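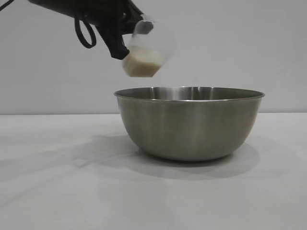
Changes to the Community Kitchen Hire Program

The Hombridge Neighbourhood Centre advises members that revised hire arrangements for the Terska Street kitchen will take effect in September. Bookings may be made up to 8 weeks ahead, and a refundable bond of $185 will apply to all evening and weekend sessions. Existing bookings will be honoured at the current rate.

Hirers preparing food for sale must hold a current food safety certificate and lodge a copy with the office before their first session. Labels must list all ingredients and declare allergens, including wheat, milk, egg and sesame. Dry goods left in the pantry are to be stored in sealed containers marked with the hirer's name and the date of opening.

The centre received nearly 300 hire enquiries over the past year, and priority will continue to be given to not-for-profit groups based in Hombridge and Narnholm. Application forms are available from the front counter until 4 pm.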